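What I've been doing to the grasp queue

14 November 2025

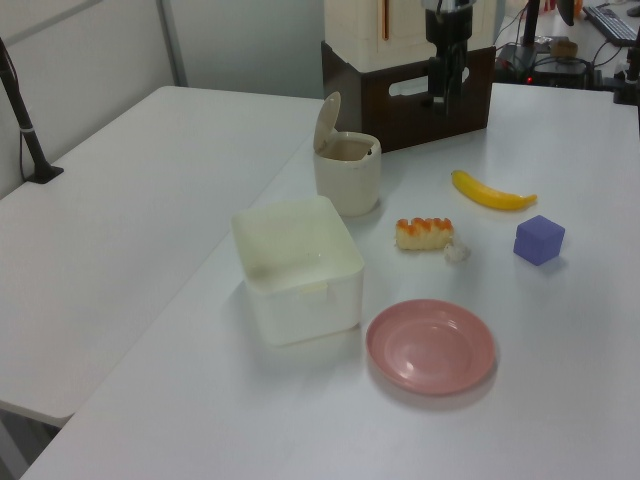 Why does a robot arm need a queue at all, when it can only pick up one thing at a time?

Because the camera side and the arm side run at very different speeds, and something has to sit in between and decide which idea about the world is still worth acting on. Perception gives us a fresh guess many times over while the arm is making a single move. If you throw every guess straight at the planner, it spends its life starting over. If you hold on to the first guess, it goes after a banana that has since rolled off somewhere.

So that's been my month. Our planner is called Rirkero (long story, mostly about what names were free), and until recently its queue was a plain list. New grasp candidates went in at the back, the arm took whatever was at the front, and a timer cleaned out anything that had gone stale. I wrote it in May in one afternoon and I was pretty proud of it!

The trouble started when we moved from single objects to tidying tasks, the kind where play food has to end up on a plate or in an open container. Suddenly the order matters. One grasp changes the reach for the next one, and the candidates for the second object were all worked out before the first one moved. The list had no idea. It would happily hand over a grasp that made sense a moment ago and now ran the fingers straight through a neighbor.

I went back through the logs from the last big batch, which came to 1267 grasp attempts. Of those, 508 had been planned against a view of the table older than the previous move. They didn't all fail, mind you, lots of them were perfectly fine. But when I looked at the ones that did fail, the stale ones were badly overrepresented, and I felt a bit silly for having blamed the segmentation model all summer. (Sorry, segmentation model.)

The new version ties every candidate to a snapshot number. When the arm finishes a move, the snapshot goes up by one, and each waiting candidate gets a quick check: did anything change inside its approach path? If nothing did, it keeps its place. If something did, it goes back to be scored again, and it keeps its old score as a starting point so we aren't doing the whole search from scratch. The check is cheap, around 18 milliseconds on the lab machine, and most of that is copying the depth data over. I have ideas about the copying.

Two things bit me along the way. The first was the arm itself. Our depth view often has the gripper in it, and the change check kept reporting that the world was different when all that had moved was us. Gethin, our calibration tool, already knew where the arm should be at any given time, so I now mask it out before comparing. The mask is a little fat, on purpose, and I'd like to slim it down once I trust the timestamps more.

The second was soft, pale, crumpled stuff on a pale table. Depth barely sees it, color barely sees it, and the outline jumps from one reading to the next. The check would see the jump, call it a change, and rescore everything nearby, over and over. I ended up adding a setting for how much wobble an object is allowed before it counts as having moved, and it's learned per object from the first few readings. It isn't elegant. I spent a whole evening trying to make it elegant and then went home.

If you're using Rirkero already, the new queue is in the current build but switched off by default. Turn it on with the snapshot option in your task file and leave everything else alone the first time. Your old task files will load fine. The log format did change, though, so anything you wrote to read the old logs will need a small fix (there are 44 fields per row now, which is too many, and I know it, and I'll trim them).

Custier, the log viewer, has been updated to match. My favorite new bit is the scrubber: drag it along and you can watch candidates drop out and come back as the snapshot changes. I've found three bugs with it already, two of them mine.

Next up is placing. At the moment we plan a grasp without thinking much about where the object is headed, so the arm sometimes picks a hold that's lovely for lifting and awful for getting down inside a container with walls. I want the drop-off to have a say in the grasp score. If you've tried this on your own setup, write to me, I'd love to hear what you weighted and how it went wrong.

Recent items
Custier gets a dark theme and faster loading
Moving our task files out of one giant folder
Gethin: calibrating when the table isn't level
Notes from the Horard open lab afternoon

You are receiving the Horard newsletter because you signed up on our site. Unsubscribe or change how often you hear from us at any time.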